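La bayeta de microfibra

La bayeta de microfibra es un paño hecho con fibras sintéticas finísimas, casi siempre una mezcla de poliéster y poliamida, que sirve para quitar el polvo, secar y limpiar con muy poca agua. Llevo años escribiendo fichas de cosas de casa para esta enciclopedia y os confieso que esta es la que más ganas tenía de hacer – ¡en mi cocina hay bayetas hasta en el cajón de los cubiertos! 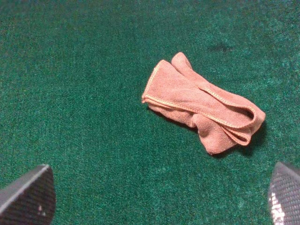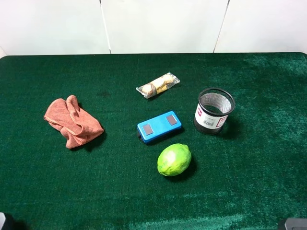
Yolanda Cabello me escribió para protestar por la primera versión de esta entrada: según ella, me había dejado lo principal, que es el lavado, y una microfibra tratada con suavizante no vuelve a secar bien un vaso en su vida. Tiene bastante razón, así que lo he ampliado.

Cómo funciona

Cada hilo se divide en filamentos mucho más finos que un cabello, y entre ellos quedan huecos diminutos donde se meten la grasa, el polvo y el agua. Por eso en seco también recoge (a mí me sigue pareciendo un poco magia). El gramaje se da en gramos por metro cuadrado y cambia mucho según el uso: las de cristales son lisas y delgadas, las de secar el coche tienen el pelo más largo.

Lavado

Agua templada, detergente líquido en poca cantidad y nada de suavizante ni lejía. Tampoco conviene meterlas con toallas de algodón, que sueltan pelusa y la microfibra se la queda toda. Yo las tiendo a la sombra. Con plancha, ni se os ocurra: el poliéster se estropea con el calor.

Duración

En mi vieja libreta de la tienda Carretero tengo apuntado que un paño decente aguanta casi 100 lavados, aunque los míos de Prumine siguen en activo y ya perdí la cuenta. Cuando empiezan a arrastrar el agua sin absorberla, pasan al garaje, para las bicis.

Véase también: gamuza, estropajo, trapo de algodón.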